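Home | News | Workshop | Contact

Varby cell gets new finger pads
July 24, 2023

Bevska has started the yearly service of the hand-held grippers at its Varby cell.

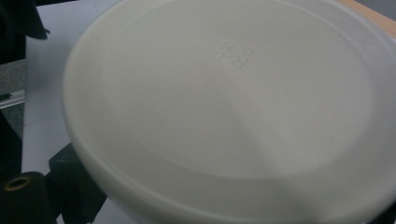

Gripper beside the rim of a white lid.

The two grippers are used as a pair. Pads, screws and cables are on the check list, and the calibration comes last.

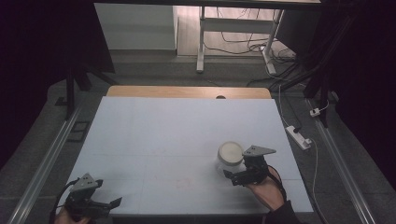
Harju asked if the cables will also be replaced. Bevska answered that this was done in April.

Each finger must close straight and without play.

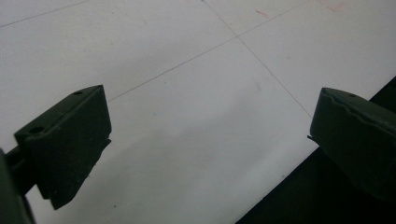
Next service

The cell is checked again after 2313 cycles.

Shares 595 | Comments 2
© Bevska | Back to top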